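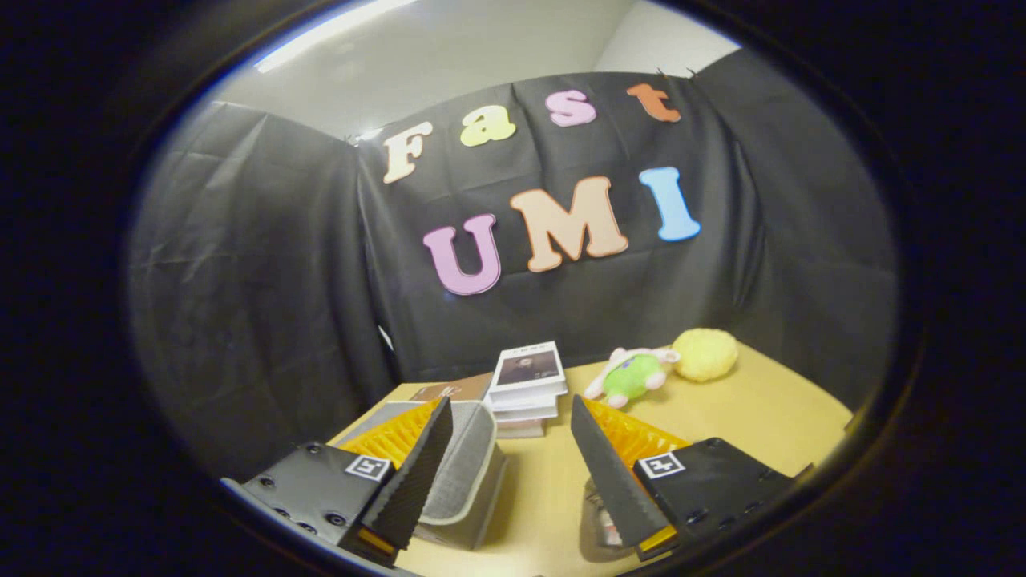 The table and its black fabric surround, with the foam lettering in place.

Kerslake Rooms: Fit-Out of the Table Booth
Progress report to Nenorix
Prepared by Hafþór Kragh
January 8, 2024

1. Where we are

The booth is up and in use. The cloth hangs in three panels, one behind the table and one angled in on each side, and the letters are on the center panel. Two items from the September plan are still open: pressing the fabric and replacing the clips along the top edge. Both are covered below.

Spending to date is within the grant. We do not expect to ask for more money for this part of the work.

2. The fabric

We ordered black cloth from Stultside in one length and cut it here. The first plan was a single sheet running all the way around the table. When we tried it, it bunched at the two corners and pulled forward over the tabletop. We cut it into three panels and that fixed the problem. It also means one panel can come down for washing while the others stay up.

The cloth was delivered folded and it still shows. There are creases across all three panels in a loose grid, plus general wrinkling. We had hoped these would drop out with hanging and they have not. I have borrowed a garment steamer and will do the panels one at a time, starting with the center. If steaming is not enough, the panels will go out to be pressed flat and come back on a tube.

The top edge sags a little between the points where it is attached. On the right-hand side it is held to the wall with small dark clips. They hold, but there are too few of them for the weight of the cloth. I have ordered a pack of 50 from Billedik, which should be enough to close up the spacing on all three panels with spares left over. If the sag is still there after that, the next step is a thin batten sewn into the hem.

3. The letters

The wording is "Fast" on the upper line and "UMI" below it, in larger capitals. We used soft foam letters. Painted board was considered and priced, but it would have needed a rigid backing, and the cloth would not have carried it.

Both lines climb from left to right. Setting them out took longer than planned. We chalked the line on the cloth first, pinned the letters, stepped back to the door, and moved them several times before fixing them. Chalk marks brushed off without trouble.

The colors are soft ones: cream, pale yellow, light pink and orange for the top word, then a lavender-pink U, a peach M and a sky-blue I. There was some discussion about making them all one color. We kept the mix. They read clearly against the black from across the room, and nobody who has used the booth has asked for a change.

I would like to buy a second set to keep in the cupboard. Foam marks easily and a single missing letter would be hard to match later.

4. The table

The light tan top was chosen over the dark one we had in storage. Against black cloth a dark top was hard to work at, and people kept putting things down too close to the edge. The table stays in this position. Its feet are marked on the floor with tape so it can go back to the same spot after cleaning.

5. The room

The walls and ceiling were left as they were, apart from filling old screw holes. The existing ceiling light is still in use. I looked at adding a lamp on each side and have put that off until the fabric is pressed, as light from the side would make every crease stand out.

6. Costs

Fabric, including delivery: $192
Foam letters: $39
Clips, second order: $26

Labor was done by our own staff and is not charged to the grant. The steamer is on loan at no cost. A second set of letters, if you agree to it, would be bought at the same price as the first.

7. Next steps

Steam the center panel, then the left and right.
Fit the new clips along the full top edge and check the sag again.
Decide on the side lamps.
Write a one-page sheet on taking down and rehanging the cloth, to be kept in the cupboard with the spares.

8. Decision needed from you

Please confirm whether the second set of letters can be charged to the current grant. The supplier is holding the same colors for us for now. Everything else on the list can go ahead under the existing approval, and I will send a short note when the clips are fitted.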